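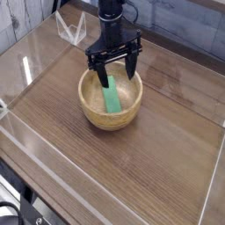
A round wooden bowl on a tabletop, with a green block inside.

The Box on the Shelf

Morfudd Foulkes owns every episode of a detective show called Dovness, and she would like you to know that she owns it the way a person owns a cast-iron skillet. It weighs something. It came in a slipcase. If the internet went away tomorrow she could still find out who drowned the harbormaster, although she has known since the second season and so has everyone she's ever invited over.

"I paid for it twice," she says. "Once on tape, once on disc. I'm not paying for it a third time so it can vanish on a Tuesday."

Dovness vanished from its streaming home in April, along with a cooking contest, a cartoon about badgers and a submarine drama that even its own cast seems to have forgotten. There was no announcement. The little tile with the lighthouse on it was simply replaced by a tile for a show about people who buy lighthouses. Within a few days, used copies of the complete series were going for the kind of money that makes you look at your own shelves with new respect, and then with disappointment, as you see what you kept.

I went looking for the people who never stopped buying the box. They are easy to find. They want to talk about aspect ratios.

The trouble with Dovness, they will tell you, is that there are 2 complete series, and only one of them is complete. The first set, put out by a small label called Adimel, has every episode as broadcast, with the original songs on the pub jukebox. The second, from Jarnar, has nicer packaging and replaces the songs with something that sounds like a bank's hold line. It also trims a scene in which the inspector hums. Fans can hum what he was humming. Several of them hummed it to me over the phone.

Lingyun Lü runs a mail-order business out of what used to be her dining room, and she keeps 2,000 sets in stock, mostly television, mostly canceled. Her customers come in two kinds, she says. Some want the show. Others want the show in the first pressing, with the booklet, with the cardboard insert advertising a fan club that closed before the discs shipped. The second group writes longer emails.

"A man returned one because the spine was sun-faded," she says. "It was a show about vampires. I thought that was a nice touch."

She sells a surprising amount of Fan, a sitcom set in the ticket office of a losing hockey team, which ran for 10 episodes and was taken off the air to make room for a telethon. The finale never aired anywhere. It exists on disc three, between a blooper reel and a silent gallery of costume sketches, and it resolves nothing. Lü has watched it more often than she has watched anything considered good. The label pressed 500 copies, and she believes that most of them have passed through her dining room at least once, going out to college students and coming back from their parents.

None of this is convenient. Discs get scratched. Menus play the same eleven seconds of theme music until you lunge for the remote. Foulkes has a set whose plastic hub snapped years ago, so that opening the case sends all of season four sliding gently into your lap. She holds it level now, like soup.

But I borrowed her Dovness for a weekend, the Adimel one, under terms that were spelled out on an index card, and I noticed something I'd forgotten. When an episode ended, it ended. No countdown started in the corner. Nothing suggested I might also enjoy lighthouses. The menu came up, the waves rolled in behind it, and I had to decide, like an adult, whether to get off the couch and change the disc.

I watched six. The index card said to have it back by Sun 22 April, and I did, with the booklet in the right way around. Foulkes checked.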